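Pappbecher für Suppe wird am Boden weich – welche Größe, welche Sorte?
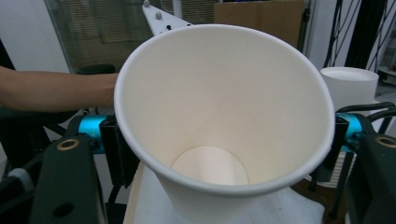
Wir machen in der Firma Stuvovden einmal im Monat ein Mittagessen für alle, meistens eine Suppe, und ich bin zuständig für das Geschirr. Letztes Mal hatte ich große weiße Becher aus Papier gekauft, Packung mit 200 Stück, ohne genau zu lesen. Nach einer halben Stunde mit Linsensuppe sind bei mehreren Kollegen die Böden weich geworden, und ein Becher hat auf die Tischdecke getropft. Der Rand ist dick gerollt und sehr angenehm zum Trinken, innen ist die Wand glatt, aber eher matt und ohne Glanz. Kann man daran erkennen, ob der Becher eine Beschichtung hat? Auf der Packung steht nur der Name des Händlers und die Menge. Ich habe noch 42 Stück übrig und möchte sie nicht wegwerfen. Für November muss ich wieder bestellen und will nicht den gleichen Fehler machen. Vielen Dank im Voraus für jeden Hinweis.
Rasa Ramanauskas, 5. August 2026

Stusska
Matt oder glänzend sagt leider wenig. Es gibt Beschichtungen, die man fast nicht sieht. Besser ist ein Versuch: Nimm einen Becher, fülle ihn mit heißem Wasser und stelle ihn auf ein Küchenpapier. Dann eine Stunde warten. Wenn das Papier trocken bleibt und der Boden noch fest ist, kannst du die nächste Probe mit etwas Fettigem machen, zum Beispiel mit Brühe und einem Löffel Öl. Die undichte Stelle ist nach meiner Erfahrung fast immer die Naht zwischen Wand und Boden, darum bitte dort mit dem Finger fühlen. Beim Bestellen auf die Angabe „für heiße Speisen“ achten. Becher für Eis oder Popcorn sehen oft gleich aus, sind aber für Suppe nicht gemacht. Die übrigen kannst du für Brot, Nüsse oder Obst benutzen.

Mägi
Nimm einfach 2 Becher ineinander. Machen wir immer so.

Torkbridge
Zwei Becher ineinander helfen gegen heiße Finger, aber wenn der innere undicht ist, läuft die Suppe nur in den zweiten. Ich würde richtige Suppenbecher mit Deckel kaufen. Und bitte nicht bis zum Rand füllen, sonst drückt man beim Tragen die Wand zusammen und es schwappt über.

Ähnliche Themen
Papiertischdecke oder Stoff für das Büro?
Wie viel Suppe rechnet man pro Person?
Deckel passt nicht auf den Becher
Pappbecher im Altpapier, erlaubt oder nicht?
Suppe warm halten ohne Herd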